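Peel and stick wallpaper in a rental, worth it?

draver_2nd
Moving into a one bedroom in September and the landlord says removable wallpaper is fine as long as it comes off clean. I want a big floral on three walls of the dining nook. Has anyone left theirs up for a full lease? 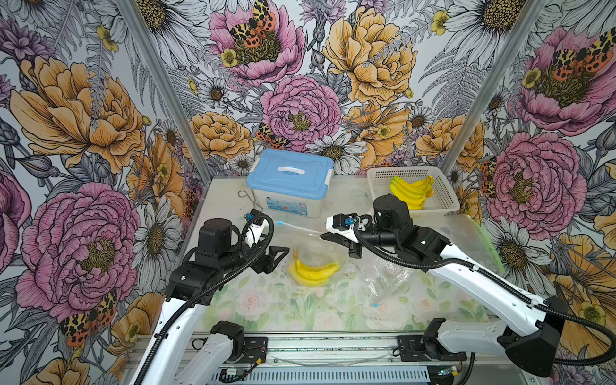
The walls are eggshell paint, maybe two years old. I'd rather not prime if I can skip it.

barros934
Had mine up 15 months. It came off fine except behind the radiator, where it took paint with it. Warm it with a hair dryer and pull slowly at a low angle.

Lurdes Arruda
I disagree with doing three walls. A large print in a small nook gets heavy fast. Do one wall and spend the rest on a decent lamp.

didari
It's their nook. Large prints hide bad seams better than small ones do. Buy one extra roll, all from the same batch number.

draver_2nd
Still leaning toward three. I'll put a test piece up by the window first. We keep fruit and groceries on a shelf there, so it needs to wipe down.
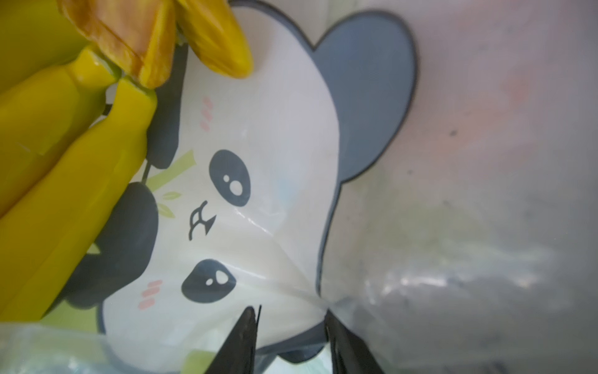

How long should I leave the test piece up before I trust it?

At least a week, and two if the paint is fresh. Peel one corner halfway through and look at the back for paint.

barros934
Agree with that. Take photos of the bare walls before you start, too.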